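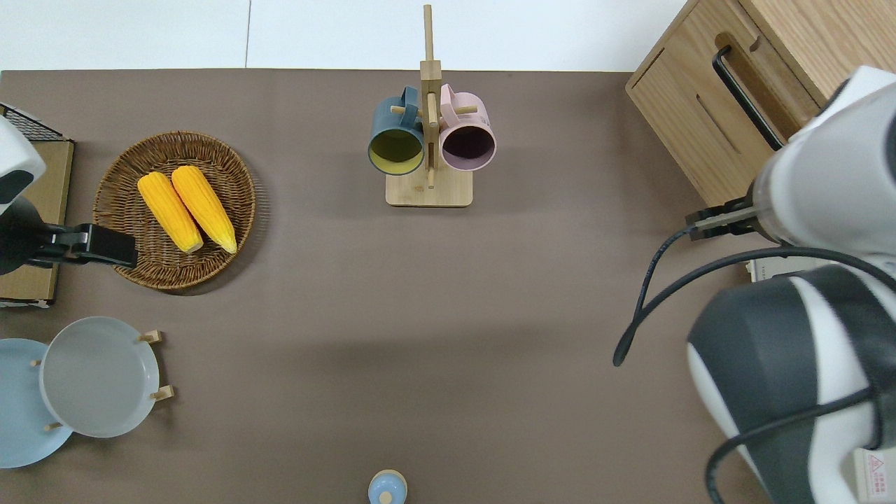
Primo Valentini wanted to know one thing before anything else: does the slower gripper drop less? It does. By a fair bit, he was told, and he asked to see the logs before he'd believe it.

Woltby, 2020-04-16. Mekeck today released results from its side-by-side trial of two gripper setups and two arm controllers on a two-arm tabletop station. Kitchen items, mostly. Mugs, plates, food shapes, baskets, small jars. The full run came to 1,637 attempts, all logged, all on the same station in the Woltby workshop.

Short version for editors on deadline: the Amato gripper was gentler and slower. The Lanero gripper was faster and fussier about approach angle. The controller mattered more than we expected going in.

What was compared

Two grippers, the Amato and the Lanero. Both two-finger, both electric. Each was run under the older Mekeck controller and then under the new one, so four combinations in all. Arms, mounting height and table stayed the same through the whole trial. Cameras too, except for a stretch in March when the overhead unit was swapped for one with a wider lens and the affected runs were thrown out and done over.

The plan called for 2,000 attempts. We stopped short. The workshop closed in March for a while and when work picked up again the remaining blocks were judged not worth holding the results for. The blocks that were skipped are all repeats with plates. Every combination had its first full set with every item.

An attempt means: approach, close, lift, move, release. If an item had to be re-gripped it counted as a miss, even when the second go went fine. Some partners felt this was harsh. It was kept because re-grips are what slow a real station down.

Results

Across all items the best pairing was the Amato gripper on the new controller, which finished 82 percent of its attempts with no re-grip. The Lanero on the new controller came next, and on rigid items with a clear handle it came out ahead. On the old controller both grippers did worse, and the gap between them got smaller, which took a while to make sense of. The old controller closes the fingers at one speed no matter what. So the gentler gripper wasn't allowed to be gentle.

Speed went the other way. The Lanero saved nearly 10 seconds on a typical mug sequence, most of it in the approach. It commits early. When the camera estimate is good thats a big advantage, and when it isn't the finger lands on the rim.

Mugs. Taking one off a peg is harder than setting one down, on every combination. The handle has to clear the peg before the arm moves sideways and both grippers tended to pull too soon on the old controller. New controller waits for the force reading to settle. Fewer snags.

Plates. Upright in a rack, the Lanero's narrower fingers got in between more easily. The Amato needed more room. If your line handles plates standing up close together, read that section of the report first.

Food shapes out of a basket. Amato, clearly. The rim of a basket is the problem, the gripper has to come in over it and then down, and the Lanero's quick approach clipped the weave more then we liked. Wrist rotation before descent helped both.

Lidded jars. Mixed. Knobs are small and the overhead camera loses them when an arm is in the way. A wrist camera fixed most of it. Not all.

Two arms, one table

Most published gripper comparisons use a single arm. We ran two because that is what customers are asking for. It brings its own trouble. The arms wait on each other. One blocks the other's view. Cables get longer than you want and have to go somewhere, and routing was redone twice during the trial, the second time after a loop kept pulling on the wrist joint at full reach.

The new controller plans both arms together. The old one takes turns. In mixed tasks, where one arm holds and the other places, taking turns was safe but painfully slow, and operators reported that they would sooner do the job with one arm.

"I came in as a Lanero man," Valentini said after going through the logs. "For mugs I still am. For everything else I'd have to think about the controller first and the fingers second, and I would not have said that a year ago."

He also asked for the failed runs to be published along with the good ones. They will be.

What was not tested

Soft packaging. Glass. Anything hot. Anything over the weight of a full-size dinner plate. No suction, though we get asked. Lighting was kept steady, overhead and even, and a customer with windows on one side of the room should expect different numbers from the cameras. Finger pads were replaced on schedule and we did not look at how they hold up past that point. A wear test is planned, no date set.

Availability

The new controller ships to existing Mekeck station customers as a software update, no hardware change for stations already fitted with force sensing at the wrist. Older stations need the sensor kit. Both grippers stay in the catalog and neither is being dropped, despite what some resellers have been told. The mounting plate is the same for both so a station can be switched over by one person with a hex key, then recalibrated.

Calibration files for the trial, the item list, the task scripts and the complete attempt log can be requested from the Mekeck press desk. Please say which file format you need. The log is large and we'd rather send it once.

Demonstrations at the Woltby workshop are by remote link only for now. Requests for a slot should include the items you want tried, with rough sizes, and wether you need one arm or two. Items can be mailed in ahead of the session. Return shipping is on us.

Press contact: Mekeck press desk, Woltby workshop. Mark messages "gripper trial."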